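## 3. Before you order: sizing the cell and the budget

Read this section before signing anything. The Dridmont arm is the line everyone argues over, and it is seldom the line that sinks the budget.

1. List what you will pick, by shape. Bowls, cups and anything else with a rim can be taken by the edge. Boxes wider than the finger opening can't, and no discount will change that.
2. Choose fingers to suit the list. The plain Triso pair costs 1,623 and handles most tableware. Price a spare pair in the same order — the second delivery charge is a sore point with our customers.
3. Bring your own crockery to the demonstration. Ours is very well behaved. 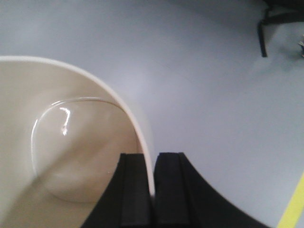

*Fig. 3.1 Rim grip: one finger either side of the bowl's edge.*

> **Note:** Glazed ware throws back overhead light. If your site has bright ceiling fittings, allow for diffusers under "Sundries", a heading that will fill up without your help.

4. Measure the floor before you choose storage. A Doltley flow rack is 2,929 with its roller tracks and arrives without bins. Bins are quoted separately, for reasons known to the sales office.
5. Fix the bin size early. Track spacing follows from it, and changing your mind later means buying the tracks twice.
6. Check the reach to both tiers. The lower one is the usual trouble: the fingers must get in under the cross beam, and so must whatever they are holding on the way out.

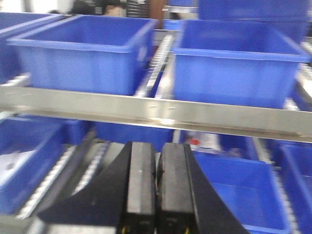 *Fig. 3.2 Approach to a two-tier flow rack, fingers just below the beam.*

> **Caution:** Decide where people may stand while the arm is live, and put the cost of guarding in the first quote. Guarding added afterwards comes out of somebody's training budget, usually yours.

7. Allow 8 working days for installation and one more for moving the rack to where it should have gone. Enter 9 on the planning sheet.
8. Send the completed sheet to the Tolentino office with a floor plan. Sketches are accepted if the doors are marked. Quotes are held until the end of June; after that, repeat from step 2 with the new price list.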